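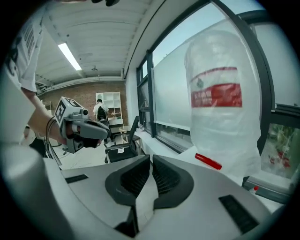
Finger check, morning shift. White cube with the square markers rides on top, lens sits right next to it.

Myung-ja Gil
July, 7:40 am

OK, a few people asked how we look after the handheld grippers at Urncombe, so here goes, a thread on keeping one of these things happy. I look after the pair on the window side and I have opinions.

First thing every morning is the fingers. I squeeze the handle slowly, all the way, and watch whether both fingers get to the middle at the same moment. If one gets there early, the linkage has picked up slop somewhere and there's no point recording anything until it's sorted.

You'd be amazed how much gunk the inside of a finger picks up! We did a whole week of bread dough in the spring (never again) and I was digging it out with a wooden toothpick for days. Soft toothbrush, barely damp, then leave it alone to dry. No alcohol on the soft parts, please. I killed a set that way my first month.

Speaking of finger sets – I swap ours every 2000 squeezes. The Prellska sheet says you can go longer. I tried going longer. The left one split right at the base in the middle of a run and I lost the afternoon.

Next up, the markers on the cube. They have to be flat and they have to be clean. A lifted corner looks like nothing to you and me, but the tracking gets jumpy and then everybody blames the software. I run a fingernail along every edge. If it catches, the sticker comes off and a fresh one goes on.

(Print them matte. MATTE. We had a glossy batch from the copy shop on Gallegos and every one of them went white whenever it faced the window. With the roller screen pulled down it's a lot better, but I still won't use glossy.)

The lens gets a blower first and a cloth second, always in that order. I keep my cloth in a zip bag with my name on it, and if you borrow it to do your glasses I will know.

Then calibration. I take 20 shots of the board, moving a bit between each one, close, far, tilted, out toward the corners. If the error comes back ugly I look at the mount screws before I redo anything. It's the mount screws nearly every time. Quarter turn, try again, usually fine.

Put a paint mark across each screw head and onto the plastic, by the way. Then you can tell at a glance if one has walked. I stole that trick from my dad, who did it on his lawn mower.

Somebody asked about the Avska driver. I like it! Torque set low, and stop the second it clicks. These are screws going into plastic, and I've already drilled out 11 stripped ones this year, which is a terrible way to spend a lunch break.

Wrist strap: wear it. I don't care how good your grip is. Mine hit the floor once from chair height and the housing was fine, but the zero was off and I spent two hours hunting for the reason.

Last bit is the log. Serial, squeeze count, which finger set, anything weird. I write "felt crunchy" a lot and I stand by it as a technical term. We're at 600 entries now and I do go back and read them, mostly to find out that I had the same problem in February and fixed it in five minutes.

Still haven't figured out the faint tick the second one makes when it opens all the way. It's not the spring, I changed the spring. If you've had that and cured it, please tell me how, I'm opening it up again after lunch.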